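The Brerkell Road Soup

I put the sign up in October, when the fog was so thick you could lose a dog in it. SOUP, it said, and an arrow.

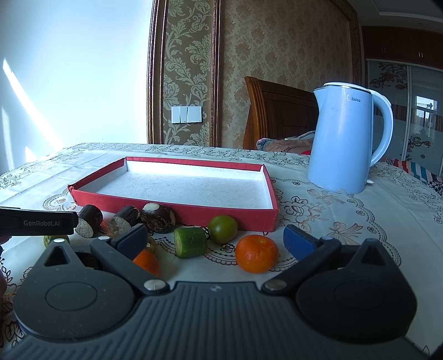
Kettle, red box, roots on the good tablecloth.

So, the arrow was the mistake. It pointed up the hill to my place, which I thought was plenty clear, but the hill has a fork in it, and the left side goes to the old Handell ferry landing, and there hasn't been a ferry at Handell since before my mother was born. You can see where this is headed. I couldn't!

I made enough for 30. I sat on the porch with the ladle in my lap like a crazy person and I waited, and along toward dark I heard a bell down at the water. One long ring, then a short one. My grandmother used to do that ring with a spoon on a glass when she wanted us to hush, and she always said it was how the ferry asked for passengers.

Well, I went down. Of course I went down, I had a whole pot going to waste (and I was wearing my slippers, which I still regret). There was a man on the landing in a long wet coat, and he had my sign under his arm.

"This yours?" he said.

I told him it was.

"It says soup."

"It's up the hill," I said. "You took the wrong fork."

He thought about that for a good while. Behind him the fog kind of leaned, the way a curtain does when somebody's standing in back of it, and I could hear people in there, shuffling and coughing and one baby fussing.

"We came over from Truslow," he said. "Is there enough?"

Now, Truslow is under the lake. They flooded it for the dam, church and all, and I've fished right over the top of it. But he asked so politely, and what was I going to say, no? I told him there'd be enough if folks didn't mind small bowls.

They didn't mind. They ate standing up, all through my kitchen and out onto the porch, and they washed every single bowl after. The baby quit fussing once I gave it a spoon to hold.

I never did get that spoon back. I've got the sign, though, and this year I'm painting a bigger arrow and buying more onions.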